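**Sealing an interior brick wall: worth it or leave it alone?**

Board: Walls, Floors & Finishes

### javi_zapata

We moved into the ground floor of an old building in July and one wall of the kitchen is bare brick. It sheds. I wipe the counter in the morning and by dinner there's a fine orange grit on it again, mostly from the mortar. I want to put a clear sealer on it. The paint store pushed Condik Matte, at $40 a can, and the label says one can does a wall my size in two coats. Has anyone used it, or something like it? No kids, one cat, wall gets sun in the afternoon.

### toivo.s

Used Condik on a chimney breast. It does what it says on the dust. Vacuum first with a brush head, then a stiff dry brush, then vacuum again. Don't wash it unless you plan to wait a week before sealing. It darkened my brick a little, like it looks when it's damp. Do a patch behind something and look at it in daylight.

### Leiva_X

Before anybody spends money, is this an outside wall? If it is, I would not put an acrylic film on it. Moisture comes through old brick and it has to go somewhere. My aunt's place had a sealed wall and the faces started popping off the brick after a couple of winters. Her mason blamed the sealer.

### toivo.s

Depends on the sealer. Condik is sold as breathable. Mine has been up for 5 years and nothing has popped.

### Leiva_X

A chimney breast in the middle of a heated house is not the same as an outside wall. "Breathable" on a can could mean anything.

### javi_zapata

It is an outside wall, north-west side. There's a downspout on the other side of it, if that matters.

### cat_troncoso

It matters a lot. I do repointing for a living. If the mortar is coming off as grit every day, the mortar is the problem and sealer just glues the top layer down for a while. Run a key along a joint with light pressure. If it powders and you can dig in easily, that joint needs to be raked out and repointed with lime mortar. Don't use regular bagged portland mix on soft old brick, it's too hard and the brick loses.

Check the downspout too. Go out when it's raining and look at the elbow and the seam.

### toivo.s

Fair point on the downspout. I still think repointing a whole kitchen wall over some dust is a lot.

### cat_troncoso

I didn't say the whole wall. Usually it's a band low down or next to a leak. The rest can be left as is.

### javi_zapata

Did the key test. Top half of the wall is hard as a rock. The bottom 16 inches or so powders right away, and it's worst near the downspout. So I guess that answers it. Ignacio from upstairs says the elbow has dripped since he moved in.

### Leiva_X

Fix the elbow and give the wall time to dry before you touch the joints. Tape some clear plastic over a low section and see if it fogs on the room side or the wall side.

### ig_caceres

Upstairs neighbor here — yes, it drips. I'll split the cost of the elbow.

For what it's worth, my own preference is no sealer at all. I like how unsealed brick looks next to plain furniture. I vacuum with the brush head on Saturdays and that keeps up with it. This is the kind of look I mean, reddish and tan brick with a white table up against it:
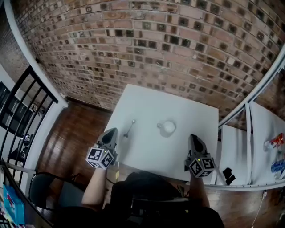

### javi_zapata

Thanks, I'll message you about the elbow. I do like it without the shine. Plan for now is elbow first, plastic test, then repoint the low part with lime. The Condik is unopened so I'll see if the store takes it back.

### toivo.s

Keep the receipt until after the plastic test. You may still want it for the top half.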